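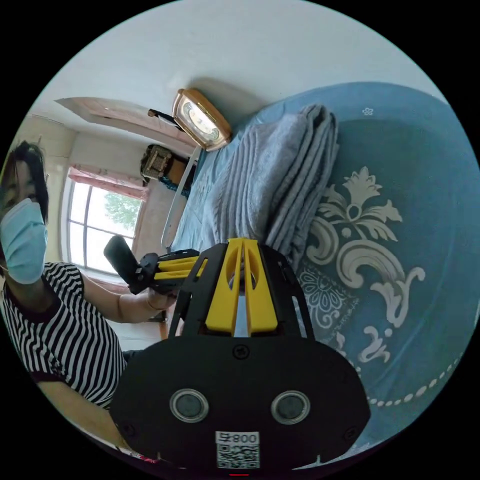
Home | Newsletter | Reviews | Kits | Back issues | Contact

The Skerum hand gripper kit, a month in

I've had the Skerum pair on my desk (and my couch, and the kitchen counter) since February, and a bunch of you wrote in asking whether it's worth the money, so let's get into it!

For anybody new, Skerum sells these as a set of two, one for each hand, black body with the yellow slotted fingers up top. You do the chore yourself, the grippers record it, and the recording goes off to train whatever arm you're hoping will do the chore later. My pick for a first chore is always laundry. Cloth is floppy, it never lands the same way twice, and if a kit is annoying to use you'll find out by the second towel.

So, the good stuff. The grip is comfy. I have small hands and the older Trarnby set I reviewed last year made my thumb ache after one basket, and with these I got through 26 folds before I felt like stopping for coffee. The fingers are my favorite part. They're narrow enough to slide under a hem, and you can take hold of a single garment by a fold and lift it up off the bed without bunching the whole thing. 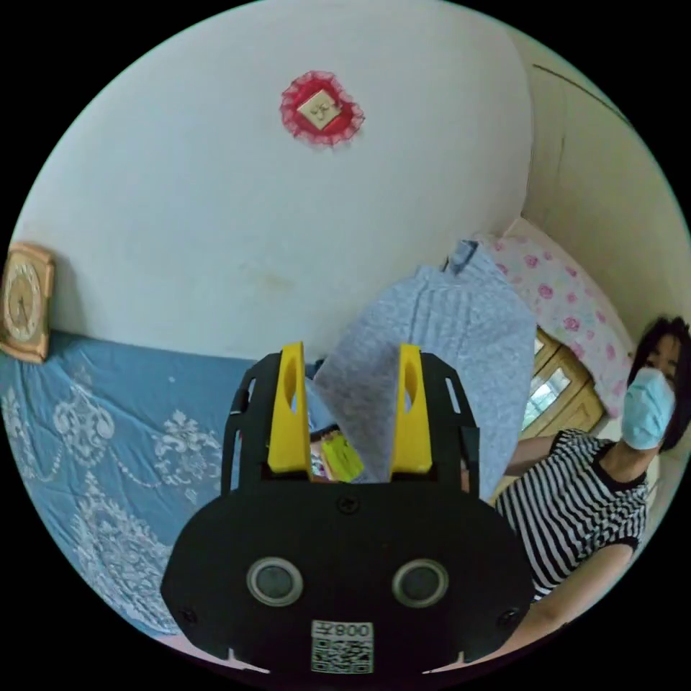 Knits are easier than I expected, and thin cotton is harder. A T-shirt slips if you squeeze lazily, and you end up learning a kind of slow pinch (it took me most of an afternoon). Thick towels are no trouble at all as long as you go in from the folded edge. I'd start new people on towels, then move to shirts, then pillowcases if you're feeling brave.

Now the grumbles. The setup guide is 13 pages and the part you need is on page 11. The two grippers have to be woken up in the right order or the app sulks and makes you start over. And I wish the carry case had room for both chargers, come on, Skerum!

Price is $1536 for the pair, or $233 a month if you rent through Curncombe, who also throw in a spare set of fingers. I'd rent first. Two months should tell you if you're going to keep using it. Next issue I'm trying the pair on dishes, so send me your questions before then.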